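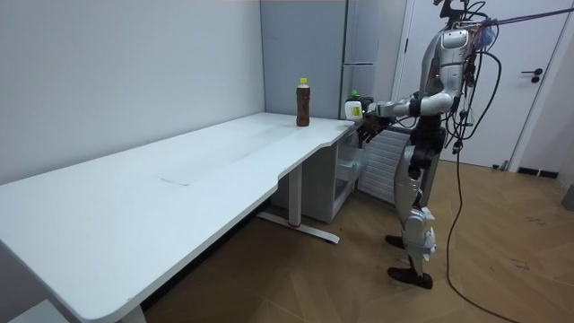
*A small white bottle over the corner of the long white desk.*

## Looking the other way: a summer with the Magellanic Clouds

2026-02-06

I've been in this club long enough that I really should have had a proper go at the Clouds before now. You grow up under them, you see them every time you put the bins out on a clear night at the right time of year, and you just sort of nod at them and go back inside. Northern visitors get off the plane and practically run outdoors to see them, and I've spent years pointing my telescope at Orion like everybody in the other half of the world.

So this summer I made a deal with myself. No Orion. No Jupiter either (I cheated once, it was right there). From the first decent night in November I'd start every session with the Large Magellanic Cloud, and if there was any night left over I'd move on to the small one.

For the newer members: the Large and Small Magellanic Clouds are galaxies in their own right, companions of the Milky Way, and from down here you can see both without any gear at all as long as you're away from town. The large one is a hundred and sixty thousand light years off and the small one is further again, a bit past two hundred thousand. People often take them for actual clouds. My sister-in-law did for an entire camping trip, and was quite cross that they hadn't blown away by the third night!

### What I used

Mostly my little refractor, which has a 400 mm focal length and works at f/5, so it's about as far from a planet scope as you can get. It's light, it's wide, and I can carry it out with the mount attached if I go sideways through the laundry door. I left the 32 mm eyepiece in it nearly all summer. That's only twelve and a half times magnification, barely more than a decent pair of binoculars, and I love it. You get great big helpings of sky and the Cloud still won't fit.

Yogesh Dhillon brought his big Schmidt-Cassegrain out to Gikwood on two of the nights, and that one has a focal length of 2000 mm, so the very same eyepiece turned into something quite different when we swapped it over. I'd find a smudge in mine, he'd find it in his, and then we'd argue about what it was. I recommend doing it like that if you can. The small scope tells you where you are and the big one tells you what you're looking at, and going back and forth between the two taught me more about the layout of the LMC than any chart has.

### The Tarantula, obviously

Everyone starts with the Tarantula Nebula and I did too. It's so bright that you can pick it out with the naked eye from a dark site, a little knot off to one side of the Cloud's bar, and it was catalogued as a star before anybody worked out that it's a nebula. If it were as close to us as the Orion Nebula it'd be bright enough to cast shadows. I think about that a lot when I'm out there fumbling for my lens cap.

In the little refractor it's a small glowing patch with a brighter middle and, if I wait, one loop. In Yogesh's scope it has legs everywhere. I tried drawing it and ended up with something like a squashed hydrangea. Deepak Saxena had a look at the sketch and turned it around the other way, and it was better like that, so it's gone in my logbook upside down.

A tip from Deepak which made a real difference: put a nebula filter in, look for a good long while, then take it out again. With an O-III filter the gas jumps out and the stars drop right back. Without it, you get the cluster in the middle and all the faint stars sprinkled over the top. I'd always assumed the filter view was the "proper" one. Now I want both, and I spend half my night unscrewing things in the dark.

### Then just wander

Once you've had your fill of the spider, start drifting. I can't stress enough how much is in there. There are little clusters, rings of nebulosity, tight clumps you can't quite split, and you keep bumping into them without trying. I spent one whole evening going slowly along the bar and back again, and by the end I'd stopped trying to name anything and was just enjoying it.

Naming things is the tricky part. A lot of atlases get crowded there and the labels pile up on each other. I've been using the Clevar charts with the deeper overlay switched on, and even then I had to zoom in so far that I lost track of which way was up. What worked in the end was a printed map, a red pen, and only working on a patch the size of one eyepiece field. When I was happy with that patch I coloured it in and moved to the next. I've got 5 patches done. There are a lot more than that to go.
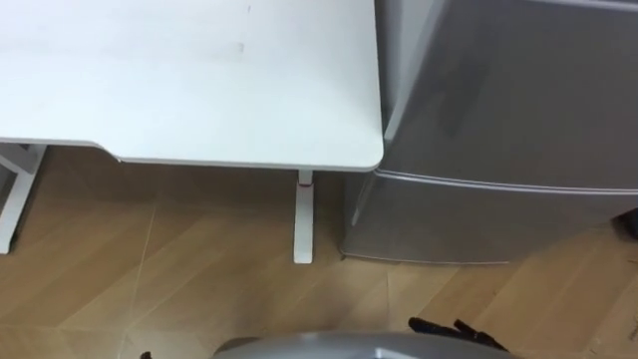
*The white desk and its rounded corner.*

### The small one

I have to confess the Small Magellanic Cloud got the leftovers. It's best earlier in the season, and by now it's sliding down towards the southwest in the evenings, so if you want it, go soon and go as soon as it's properly dark. From my place it's already into the glow over Neltmont by the time I've finished the dishes.

The star attraction there isn't even part of it. 47 Tucanae sits right next door in our sky, but it's a globular cluster belonging to the Milky Way and it's far, far closer than the Cloud behind it. In the refractor it's a lovely round cotton ball. In the Schmidt-Cassegrain it breaks up into stars nearly all the way in, and there was a fair bit of swearing the first time we got it focused. Good swearing.

While you're there, nudge across to NGC 362. It's another foreground globular on the other side of the Cloud, smaller and tighter, and the poor thing gets ignored because of its neighbour. I think I ended up liking it more. It's got a bright little core that almost looks like a star until you bump up the magnification.

### Dark adaptation, or why I yelled at my own porch

The Clouds are all about contrast. A planet doesn't care if next door has the kitchen light on, but the outer parts of the LMC vanish completely. I gave myself a full half hour in the dark before starting, every time, and on the nights I got impatient I saw less. It really was that simple. On one of the good nights I could trace the Cloud out much further than I'd ever noticed, with a sort of dim apron around the bar that I'd have sworn wasn't there.

Then our sensor light came on (possum) and I had to start over. I've since put a switch on it.

If you're coming out to Gikwood, please use the Sisodia Road gate and dip your headlights once you're through. There's a bit of a hump just inside, and high beams come over it straight onto the observing field. Park nose out if you think you'll be leaving early. And bring a jumper, even in February. I had bare ankles on one of the January nights and I was eaten alive, then frozen.

### What's coming up

The Moon was full at the start of the month and it's rising later every evening now, so the darker stretch is just ahead of us, with new Moon on the 17th. The LMC is nice and high in the south after dark, which means you're looking through less muck, and it'll stay handy for a good while yet. To find it, start from Canopus (the very bright one, second only to Sirius) and head towards the south celestial pole. You'll hit it before you get halfway.

I'd love to see some other people's sketches. Mine are terrible, so there's no bar to clear! Pencil on plain paper is fine, and it doesn't matter what you were using, even if that's just your eyes and a banana lounge. Jot down the time and whether you used a filter, and pass them to me or Deepak at the next meeting. Yogesh has offered to scan the lot so we can put a page of them in the autumn issue.

I'm also after a loan of anyone's UHC filter for a couple of nights, to compare with the O-III on the fainter bubbles at the northern end. I'll look after it, and I'll even give it back with the case.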